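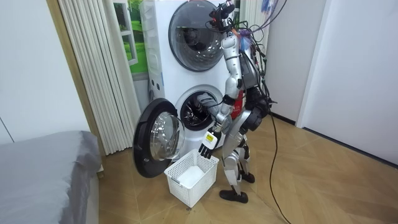
Laundry is the chore everybody asks Sewwandi Liyanage about, usually within a minute of hearing that she tests home robots for a living. She has been at it since December, first at Rukell and now at Havstead, and she still laughs when I ask whether she'd trust one with her own sweaters. "With towels, yes, on a good day!" A grey piece of fabric on its way out of the lower drum, with one arm reaching in after it, is a harder problem than it looks, she tells me. Cloth has no fixed shape, and it hides behind itself.

"People think the walking is the clever part," she says. "I'd give you the walking for free if you could promise me socks."

Her notebook from the Rarau trials has 394 attempts at emptying a washer, and she went through the sorry ones with me over a very long coffee — the cloth that went back in, the cloth that ended up beside the basket.

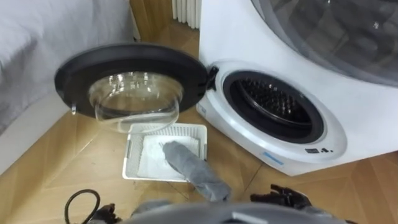
So how far off is it? She thinks a patient household could live with one for simple loads in a few years, provided they don't mind waiting 15 minutes for a job they could do in two. Folding is another matter, and fitted sheets she won't even discuss. "My mother does those by feel, with the radio on," she says. "I'd like to see a machine get halfway there before I retire."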